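Bekach Standing Mat: I Finally Caved

By Nikola Leka

15 March 2022

My feet have been complaining since I started working on them all day, so in February I broke down and bought the Bekach standing mat, the thick one with the beveled edge. It cost me $89, which made me wince a little (okay, a lot) for what is basically a slab of foam. 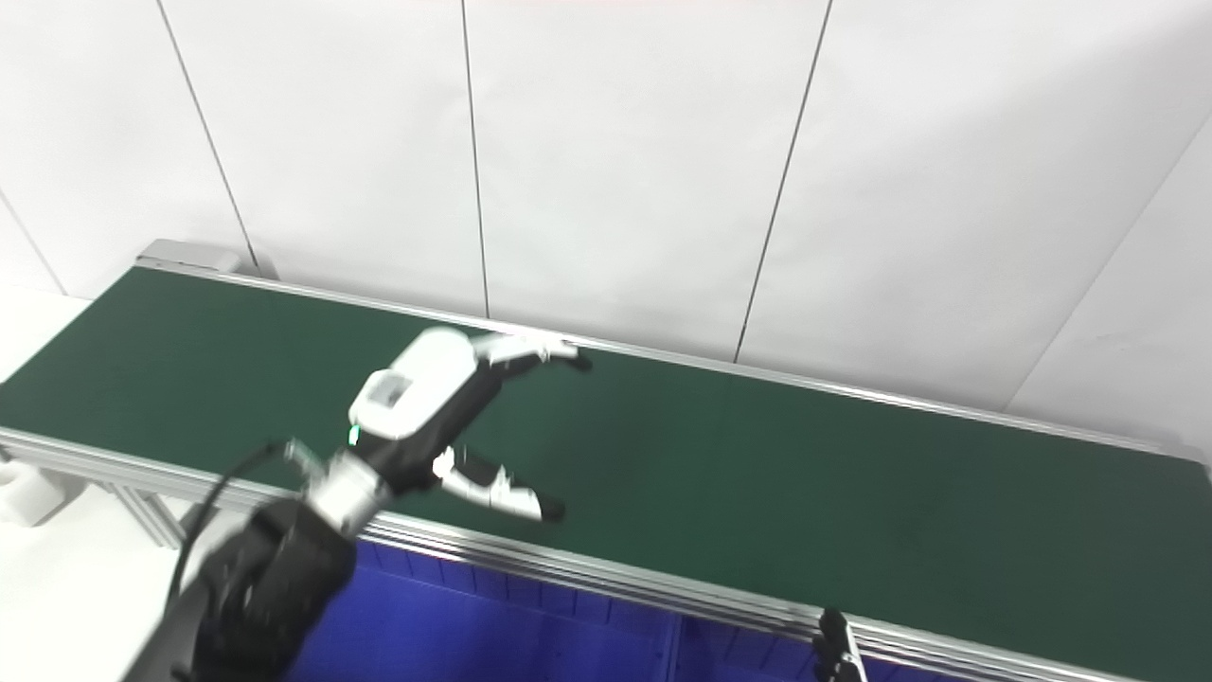

3 min read

First thing, the smell. Wow! I unrolled it in the garage and left the door up, and it still took four days before I wanted it in the house. The corners curled too, so I parked paint cans on them overnight and they flattened out fine.

Once it was down, though, I really liked it. It's firm, firmer than the Holroyd mat I had before, and that one went flat as a pancake right where I stand. My heels don't ache by dinnertime anymore and I've quit doing that thing where I lean on one hip all afternoon. My lower back feels the same as ever, so don't buy it for that.

Cleaning is so-so. The top has a pebbly texture that hangs on to crumbs and dog hair, and a broom just pushes them around. I go over it with a damp rag and a drop of dish soap.

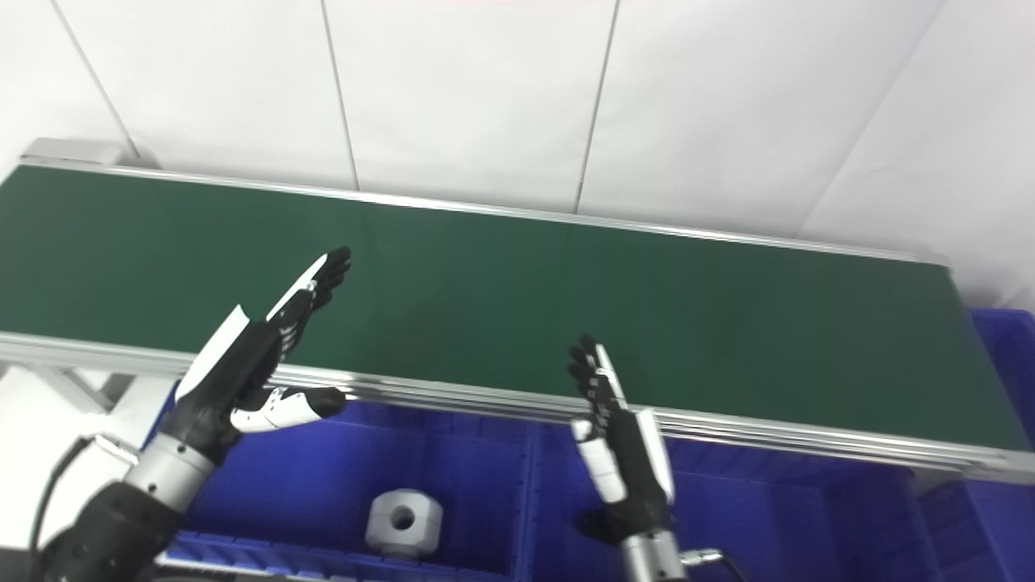
The bevel is the part I'd pay for again. I used to catch my toe on the old mat all the time, usually with coffee in my hand, and I haven't tripped on this one yet. It does slide a bit on tile if there's any dust under it. On bare concrete it stays put.

I also looked at the Flenduslow, which is cheaper and comes in nicer colors, but the longest one they make was too short for my workbench. If you only stand in one spot, like at the sink, I'd go with that and keep the change.

Four stars from me. I'd like a bigger size and a lot less stink!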